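Comparing Two Parallel Grippers on a Dual-Arm Cell

This procedure covers a side-by-side comparison of two parallel grippers mounted on a pair of tabletop arms. It assumes that both arms are bolted down, powered and joint-calibrated, and that you can already record a demonstration and play it back. In our notes the gripper on the left arm is the Vemley and the one on the right is the Terby. The controller is a Karabulut running a fixed-rate loop at 50 Hz. Substitute your own hardware where needed; only the settings in the second section depend on the controller.

Before you start

You will need:

Two arms of the same model with interchangeable wrist flanges
A wrist camera on each arm, same lens, same mount height
A fixed camera that covers the full work area
Small rigid cylinders, all from one package
A kitchen or postal scale
A steel ruler
Lint-free wipes and isopropyl alcohol

Wipe the fingertips on both grippers and let them dry. Skin oil on one set of pads is enough to spoil a slip test. Check that the camera cable has slack at both ends of wrist travel. A cable that goes tight at full roll will pull on the bracket and shift the view by a few pixels, and the shift is hard to find later in the data.

Set the controller

1. Open the gripper page for the left arm and set the closing current limit to 390 mA. Do the same on the right arm.

2. Set the closing speed to the same value on both sides. If the two drivers use different units, time a full stroke with the arm parked and match the times.

3. Zero each gripper with the fingers fully closed and nothing between them. Repeat the zero after any finger change.

4. Turn off automatic regrasp. It hides marginal grasps by closing a second time, and the log only reports the final state.

5. Save the profile under a new name. Do not overwrite the teleoperation profile.

Check the finger geometry

Open each gripper to its limit and measure the gap at the tips and again at the base of the fingers. The two values should agree to within half a millimeter. If the gap is wider at the tips, the fingers are toeing out, and a cylinder will tend to squirt forward when the pads close on it. Shim the finger mount or replace the finger before going further.

Next, close on the steel ruler with the flat side against the pads. Try to rock it by hand. Some give in the linkage is normal. A click is play in the pinion, and no current setting will correct it.

Test 1: single-arm pick

Place the cylinders loosely near the center of the table at mixed angles. Do not line them up. The point of the test is to see how each gripper handles an object that is not square to the fingers.

Drive the arm to a pre-grasp pose with the fingertips just clear of the table surface. Align the finger plane across the short axis of the cylinder, close, lift, hold for five seconds, and release. Log one of three outcomes: held, rotated in grasp, or dropped. Run 50 picks per gripper, swapping arms in blocks of ten so that drift in room temperature or lighting is spread over both. 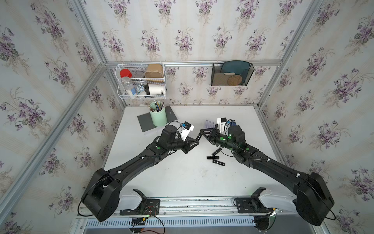 Keep the approach height constant across blocks. On our bench the largest source of error was the operator, who tended to approach lower as the session went on and ended up pressing the fingertips into the table. Corey Tipoki added a soft floor in the controller that stops downward motion above the surface, and the scatter dropped on both grippers.

Test 2: handover

1. Pick a cylinder with the left gripper and bring it to the middle of the work area, held horizontally.

2. Bring the right gripper in from the opposite side, fingers open, until the tips are close to the free end of the cylinder.

3. Close the right gripper. Wait for the current to settle before doing anything on the left.

4. Open the left gripper and back it straight out along its own axis - no sideways motion until it is clear.

5. Reverse the direction on the next trial.

The plan calls for 200 handovers, half in each direction. Short objects leave very little room for two sets of fingers, so expect contact between the tips on the early trials. If the arms fault on contact, raise the collision threshold on the wrist joints only and leave the shoulder limits alone.

Test 3: static slip

Close on a cylinder with its axis vertical. Hang a small bag from the lower end with thread and add weight until the cylinder moves. Weigh the bag. Repeat five times and take the median. With the original pads our Vemley slipped at 432 g. Swapping to the Cisano silicone pads raised the figure, but the thicker pads reduced the maximum opening, and the stroke had to be zeroed again.

Compare the wrist views

Replay one successful pick from each arm and look at the final approach in the wrist camera. You want both fingertips and the object visible until contact. If the fingers block the object during the last part of the descent, tilt the camera bracket before collecting more data. Record the bracket angle. A policy trained on one angle often does poorly on another, even when the difference looks small.

Reading the results

Score the pick and handover tests separately. A gripper with wide pads can do well on single picks and badly on handovers, where the pads get in each other's way. Count rotations as their own category. A rotated cylinder is still held, but it will usually fail the next step if that step is an insertion.

If the two grippers are within a few trials of each other, repeat Test 1 with the grippers exchanged between arms. A difference that stays with the arm points to calibration or cable drag, and the joint offsets should be checked before the comparison is run again.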